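Unit 6. Learning to Grasp from Simulated Wrist Views

Required reading: Aebischer, course notes, chapter 4.

The Beltside study asked whether a grasping policy trained only on rendered images could be used on a physical arm without further training. The arm carried one camera, mounted at the wrist, and the policy received no other view of the workspace. Training took place in Platier, the simulator used in the laboratory portion of this course.

For each training run, the authors generated 1524 episodes. Room layout, wall contents and lighting were drawn at random at the start of each episode. Students should note that many of the resulting views contain no object to be grasped. These views were kept in the training set, and the policy was expected to continue its search when it met one.

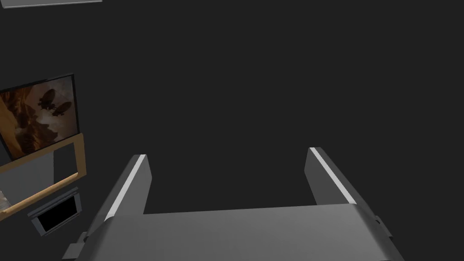 Figure 6.2. Simulated wrist view with the gripper open and no object held. Wall items appear at left; the rest of the background is plain dark gray.

Two conditions were compared. In the first, views such as the one in Figure 6.2 were removed before training. In the second, they were retained. Each policy was then given 1000 trials on the physical arm. The filtered policy completed 791 grasps. The unfiltered policy completed almost 100 more, and most of the difference came from trials in which the target was out of view at the start.

Engelbert Aebischer has noted that the two conditions also differed in total training images, which the study did not correct for. Be prepared to discuss how a fair comparison could be designed.

Problem set 6 is due before the Hashemi guest lecture in May.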